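Garnlow moves nine packing workers to robot training jobs

March 2021

Garnlow, the contract packing company on Zoston's east side, has moved nine people from its packing lines to a new group that records everyday cleaning tasks for use in training robots. The change took effect in February and was announced to the rest of the staff this week.

The company employs 61 people at the site. It said no jobs have been cut and that the nine kept their pay grade and their shift.

The work is simple to describe. A worker sits or stands at a table, takes a hand-held gripper in each hand, and does a small chore with them — sweeping up, wiping down, sorting parts into trays. The movements are recorded and passed to Dendow, which is developing a cleaning robot for packing stations. Sweeping up plastic scraps was the first task on the list, as scraps collect under every cutting station in the building and clearing them takes time at the end of each shift.

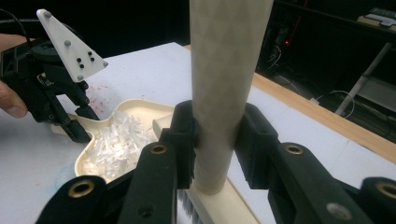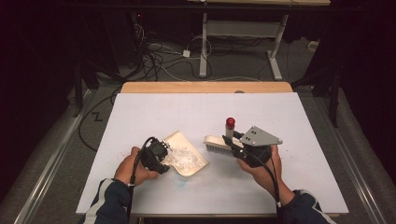

Dustpan, brush and plastic scraps at a recording table in Zoston. Both tools are held with grippers.

The group has recorded 3505 runs so far. Each one is checked by a second worker before it is sent on, and runs where the brush slips or the pan is set down too early are marked and kept in a separate folder.

Workers in the group said the first week was slow. A brush that takes no thought to pick up by hand has to be lined up with care when it is held between two pads, and several people reported sore wrists. Garnlow has since limited recording to blocks of two hours, with other duties in between. Chairs at the tables were also replaced.

What happens later is less settled. Dendow plans to bring 2 trial robots to the site, where they would clean the cutting stations between shifts. That job is now done by the packers themselves in the last part of the working day. Garnlow said the time would go back to packing, and that it does not expect the robots to work next to people during a shift.

Some packers asked at this week's meeting whether the evening cleaning shift would be affected. The company said it had made no decision on that shift and would talk to the people on it first.

Prasertsri, the firm that handles training at the site, is preparing a short course for packers who want to join the recording group. Sign-up sheets are at the front office.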